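Robot Cells at the Torkham Refurbishment Site: Frequently Asked Questions
Last updated March 2021

What do the cells do?
Each Clilari cell handles part of the rework on returned desktop computers: processors, memory, drives and expansion cards. Cleaning, fault-finding and final test stay on the manual benches.

Which machines are sent to a cell?
Tower units on the approved list only. The list covers 19 chassis types. Anything else, including any unit with a bent panel or a swollen capacitor, goes to manual rework as before.

Will bench posts be lost?
No posts are being removed under the current plan, which runs to November. Bench staff who move to a cell keep their grade. The job itself changes -- less time with a screwdriver, more time loading, checking and clearing stops.

What does the operator prepare?
Lay the tower on its side on the slatted table, take the cover off and check that no loose cable crosses the processor socket. Processors are presented in the printed fixture, held by its clips. Do not place one by hand once the cycle has started.
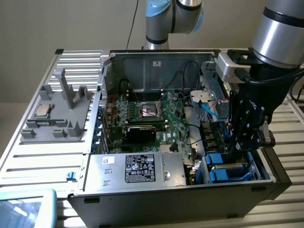
If a part is not seated within the force limit, the arm backs off and the cell stops. The operator then inspects the socket and either restarts the step or books the unit out to manual rework. A second stop on the same unit always means manual rework.

Who may clear a stop?
Anyone holding the cell operator card. The course is given at Sotomayor and takes two shifts. Uncarded staff may press the stop button at any time but may not reset it.

Is individual output recorded?
The cell logs units, not people. The trial at Zarnport logged 1,179 units, and no operator names were stored with them.

How often are the grippers checked?
Fingertips are inspected every 100 units and replaced every 300, or sooner if worn.

Can I go back to a manual bench?
Yes. Ask your shift lead in writing -- the move takes effect at the next rota change.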